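古物商・委託販売店向け 県税立入調査 事前点検表(コメント付き)

対象:エデッティ通りおよび周辺の登録店
様式:4月改訂版。旧様式は回収しませんので、各自で裏紙にしてください。

記入方法
各項目に「適」「否」「該当なし」のいずれかを記入。「たぶん適」は「否」として扱います。前回、「たぶん」が様式の余白に20か所ありました。

1. 登録証の掲示
□ 登録証が来客から見える位置にある
□ 記載の屋号と看板の屋号が一致している
コメント:見える位置とは、立ったままの大人が見える位置のことです。レジ台の内側は店主から見える位置です。屋号を変えた店は変更届の控えも一緒に置くこと。「オルケル」と「Orkell」は担当者にとっては別の店です。こちらも同じだと思っていますが、判断するのはこちらではありません。

2. 預かり品と在庫の区分
□ 預かり品の棚に札がある
□ 預かり品台帳に受入日と返却予定日がある
□ 自店在庫と同じ棚に置いていない
コメント:今回の改正案で一番問い合わせが多いのがここです。委託者が県外の場合、手数料だけに課税されるのか、売価全体に課税されるのか。現行の条文は両方に読めます。議会の税務部会で審議中ですが、結論が出るまでは売価全体で記帳し、手数料を別欄に書いておいてください。後から削るほうが、後から足すより電話が短くて済みます。

3. 台帳
□ 連番に欠番がない
□ 訂正は二重線と訂正印
□ 直近2年分が店内にある
コメント:昨年度の点検で確認した伝票は1,003枚、そのうち番号が飛んでいたもの、重複していたもの、裏に買い物メモがあったものを合わせて184枚でした。買い物メモは違反ではありませんが、担当者は読みます。修正液は使わないこと。修正液の上からさらに訂正印を押した店がありましたが、加点にはなりません。 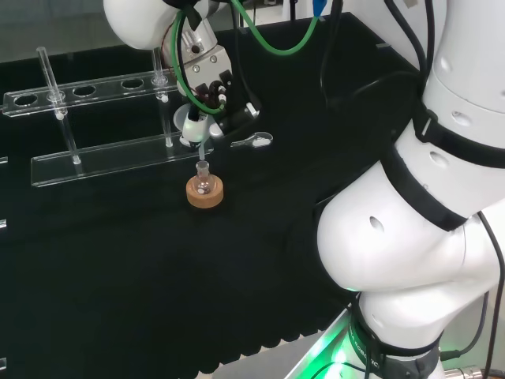
4. レジおよび会計ソフト
□ 税率設定が現行のもの
□ 日次集計を出力できる
□ 出力したものを保存している
コメント:Ziltmontの会計ソフトを使っている店は、設定画面の「県外取引」の欄を必ず開いて確認してください。開いたことがない、という回答は「否」です。紙の帳簿の店はこの項目を「該当なし」とし、項目3をもう一度読んでください。感熱紙のレシートだけを保存している店は、写しを取ること。白い紙の束を出されても、担当者は白い紙の束として受け取ります。

5. 県外からの取次販売
□ 取次先の登録番号を控えてある
□ 引渡し時に徴収した税額が記載されている
□ 売主が徴収済みの場合、その証明がある
コメント:店に品物が届き、客に渡し、わずかな手数料を受け取っただけなのに、全額分の税を納める立場になる。これを不思議に思うのは正常です。改正案の第一条がまさにこの点で、通れば徴収義務は売主側に移ります。ただし同じ趣旨の案は前の会期にも出ており、時間切れで流れました。本様式は、流れた場合でもそのまま使えるように作ってあります。悲観ではなく印刷費の問題です。

6. 免税販売の証明書
□ 証明書の期限が切れていない
□ 買主名と証明書の名義が一致している
コメント:リセンコ地区の数店で、同一の証明書の写しが別々の買主に使われていました。写しは便利なものですが、そこまで便利ではありません。

7. 店内の安全(税務とは別、同日に確認あり)
□ 避難口の前に商品がない
□ 消火器の期限
□ 脚立の固定具
コメント:「売れたら片付く」は片付いたことになりません。消火器を値札付きで陳列している店は、売り物と備え付けを区別してください。値札付きのほうは数に入れません。
階段に台帳の箱を積むのもやめてください。項目3で「店内にある」を満たし、項目7で落ちます。

8. 当日の対応
□ 対応者を決めてある
□ 対応者が台帳の場所を知っている
□ 机と椅子が一組空けてある
コメント:調査は午前9時半から始まります。9時半に鍵を探し始める店が毎年あります。お茶は出しても出さなくても結果に影響しません。茶菓子も同様です。過去に「とても感じのよい店だった」と報告書に書かれた店がありましたが、追徴額は変わっていませんでした。

指摘を受けた場合
その場で反論せず、指摘の条番号を聞いて書き留めてください。条番号が出てこない指摘は口頭の助言として扱われ、後日の書面には載りません。書面に載ったものについては、受領後の期限内に是正報告を出します。期限は書面の二枚目、下のほうに小さい字で書いてあります。二枚目があることに気づかなかった、という理由は受け付けられていません。

点検者署名欄
店名:
点検者:
「否」の数:
是正予定月:
備考(改正案への意見はここに書かず、議会の意見受付へ。ここに書かれたものは当方が読んで終わりです)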